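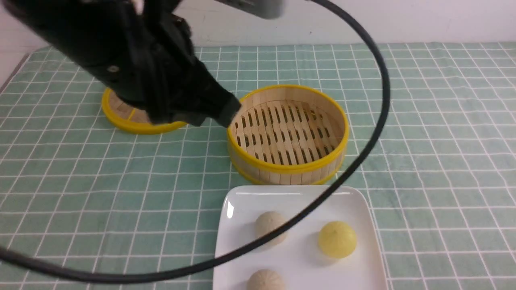
Spin-off cost basis: Nedport / Perkcombe, two lots and cash in lieu

Forum: Taxes and Recordkeeping
Started by tick_and_tie, 2022-02-02

tick_and_tie wrote:
I hold 181 shares of Nedport in a taxable account at Ansah, in two lots. Lot A is 100 shares bought several years ago. Lot B is 81 shares bought last spring. In December the company distributed 3 shares of Perkcombe for every 8 shares of Nedport held on the record date. I was credited with 67 shares of Perkcombe and a small cash amount for the fraction.

Ansah currently shows my full original basis on Nedport and "not available" on Perkcombe. The cash in lieu is listed as proceeds with no basis at all. I have not sold any whole shares of either company.

Questions:

1. Do I split the basis lot by lot, or can I pool it?
2. Which lot does the fraction come from?
3. Is the holding period for Perkcombe the purchase date of Nedport or the distribution date?

I keep my own spreadsheet and would like it to be correct before the 1099-B arrives.

farside_ledger wrote:
Assuming the distribution was tax-free to shareholders, which the company's information statement will tell you:

1. Lot by lot. Each Nedport lot keeps part of its basis and passes the rest to the Perkcombe shares received on that lot. You can't average the lots together just because a spin-off came along.

3. The holding period carries over. Perkcombe shares that trace to Lot A are long-term today. Shares that trace to Lot B turn long-term when Lot B does.

For the arithmetic, Lot A produces 37.5 shares of Perkcombe (100 times 3 divided by 8) and Lot B produces 30.375. The total is 67.875, so you have 67 whole shares and 0.875 paid in cash. Check that against the cash amount on your statement.

On question 2 I would take the fraction from the oldest lot. That is what most brokers do if you have given no other instruction.

tick_and_tie wrote:
The 67.875 matches. My statement shows a fractional quantity of 0.875 next to the cash line.

What percentage do I use to split the basis? The two companies' closing prices on the first day of separate trading give one figure. A site I use for charts has a "spin-off adjustment factor" that gives a slightly different one.

farside_ledger wrote:
Ignore the chart site. Its factor exists to make the price history look continuous and was never meant for tax records. Find Form 8937 on the Nedport investor relations page. The issuer uses it to report the effect on basis, and there is normally a worked calculation attached.

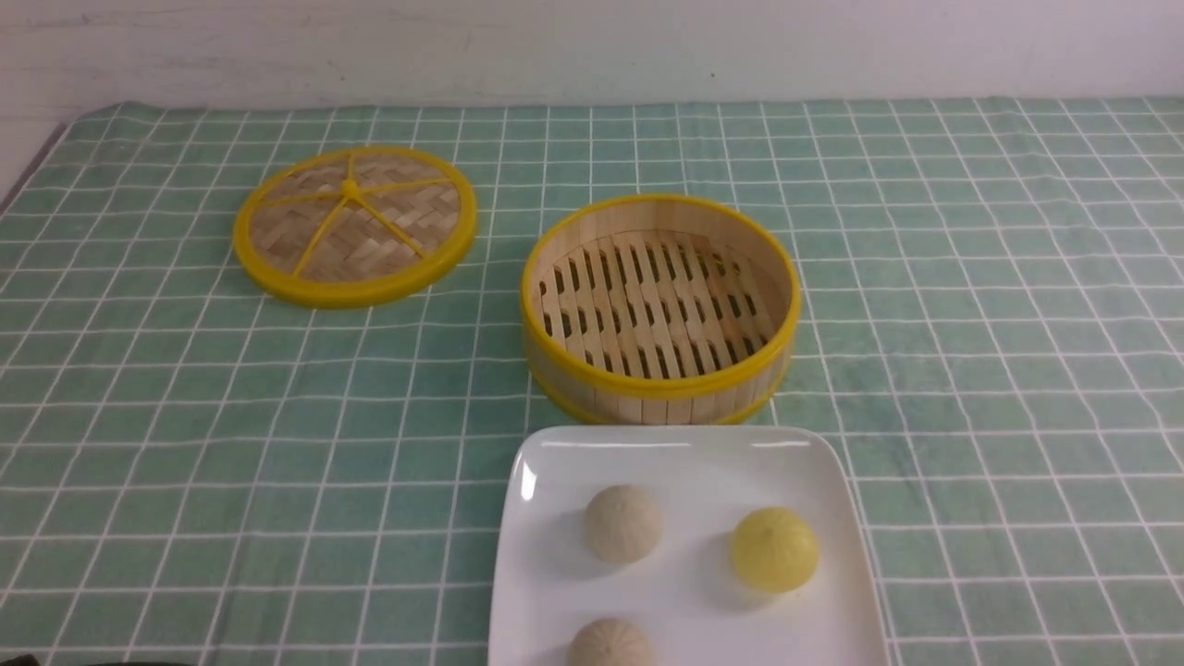
The form will give two percentages that add up to 100. Multiply the basis of each Nedport lot by the Nedport percentage, and that is the lot's new basis. The remainder goes to the Perkcombe shares from the same lot. Do this before you deal with the fraction. If you remove the fraction first you will end up spreading its basis over the whole shares, and you will overstate the gain on the cash.

rowhouse_bond wrote:
I disagree with treating Form 8937 as the last word. Read the attachment. Most of them say that tax law does not prescribe one method of finding fair market value, that the company has picked one reasonable approach, and that holders should ask their own advisor. Some use the closing price, some use the average of the high and low on the first trading day, and some use a volume-weighted price. If you have a reason to use another method and you apply it consistently to both companies, you are permitted to.

farside_ledger wrote:
Permitted, yes. For a holder with two lots and a broker that will adopt the issuer's percentages, I see no benefit. Both lots are covered. The broker will report a basis computed from the 8937, and any other method means an adjustment on Form 8949 at every future sale.

rowhouse_bond wrote:
One adjustment code per sale is not a heavy burden. My point is that people read the form as a ruling. The issuer is telling you what the issuer thinks.

farside_ledger wrote:
Agreed on that much.

Ohemaa Dankwa (moderator) wrote:
Please keep the general question of valuation methods to the pinned thread. Here the original poster has asked about a specific position. Also a reminder that nobody on this board can see your full return, and replies are not tax advice.

quarterly_ese wrote:
I went through the same distribution with three lots. Doditstead was the distribution agent, for anyone who held Nedport directly on the books and not through a broker. Their statement arrived before any broker statement did and had the ratio, the record date and the cash rate per share. It did not have any basis information. Directly held shares that were bought before the covered-security rules took effect will not have basis on the 1099-B either, so those holders have to do the work themselves.

My spreadsheet has one row per lot per company. The columns are original acquisition date, original quantity, original basis, Nedport basis after, Perkcombe quantity received, Perkcombe basis, Perkcombe basis per share. The last column should be the Perkcombe basis of the lot divided by the full unrounded quantity, so 37.5 for Lot A in this case. If you round to 37 before dividing, the per-share figure is wrong from then on.

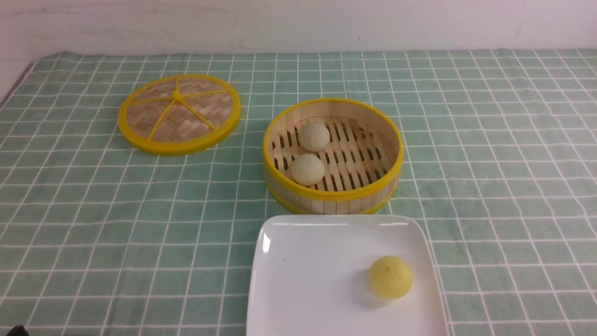
Steamer lid with the yellow rim, on the green cloth.

Keep at least six decimal places in the per-share column and round only the dollar figures you report.

- Ese Uzor

tick_and_tie wrote:
Thank you, I have copied that layout. I still don't have agreement on the fraction. Taking all 0.875 from Lot A leaves 36.625 shares in Lot A and 30.375 in Lot B, which adds up to 67. Is that what I should expect to see at Ansah?

rowhouse_bond wrote:
Possibly not. I have seen it done pro rata. Lot A supplied 37.5 of the 67.875 shares, so it would give up 0.4834 of the fraction and Lot B would give up 0.3916. In that case the cash in lieu appears as two lines on the 1099-B, one long-term and one short-term.

I think pro rata is the better reading, given that the fraction arises from the whole position and no lot by itself produced it.

farside_ledger wrote:
The cash in lieu is treated as though you received the fractional share and then sold it. Once it is treated as a sale, the ordinary lot identification rules apply, and the default under those is first in, first out. I don't see where pro rata comes in. An agent that batches the fractions and sells them on the market is making a sale for your account.

rowhouse_bond wrote:
The default applies where you had an opportunity to identify a lot and did not. A holder never gets to give instructions on a fraction. I accept that FIFO is what most systems do. I don't accept that it follows cleanly from the rule.

quarterly_ese wrote:
The difference in tax on 0.875 of a share is going to be very small either way. What matters more is that the spreadsheet ends up with the same remaining lots as the broker. Otherwise every later partial sale is off by a fraction and you will be chasing it for years. I would wait for the broker to post its lots and match them unless they are clearly wrong.

farside_ledger wrote:
Same view. Wait, compare, then book it.

One item that has not come up. If Ansah sends the 1099-B with the cash in lieu as proceeds and a basis of zero, do not just accept it. A zero there makes the full amount taxable gain.
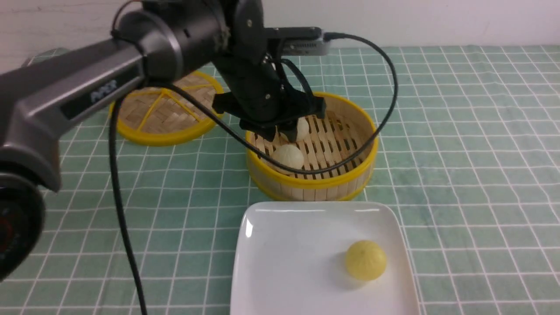 Report the proceeds as shown on the form, enter the correction in the adjustment column of Form 8949 with code B, and keep the calculation with your records. If the box on the form says basis was not reported to the IRS, you enter your own basis directly and no adjustment is needed. A corrected 1099-B is common after a late-year spin-off, so there is a case for not filing in the first week.

tick_and_tie wrote:
Would dividend reinvestment affect any of this? It was switched on for Nedport until a few months before the record date, but both lots were purchases and I moved the reinvested shares to another account.

quarterly_ese wrote:
Not for these two lots. For the shares in the other account, every reinvestment is a separate lot with its own date, and each one needs the same split. It is tedious but there is nothing difficult in it. Check that the other account was credited separately. The ratio is applied per account, so that account will have its own fraction and its own cash amount.

Also look at whether reinvestment was turned on automatically for Perkcombe. At some brokers the new shares inherit the setting of the parent and at others they take the account default.

tick_and_tie wrote:
It was on for Perkcombe. I have turned it off.

Form 8937 is posted on the Nedport site. They used the average of high and low on the first regular-way trading day, so neither of my figures matched. I have entered their percentages for both lots, with the fraction under Lot A marked as provisional. I'll update the thread with the lot quantities once Ansah posts them.

rowhouse_bond wrote:
Please do. I would like to know which way they handled the fraction.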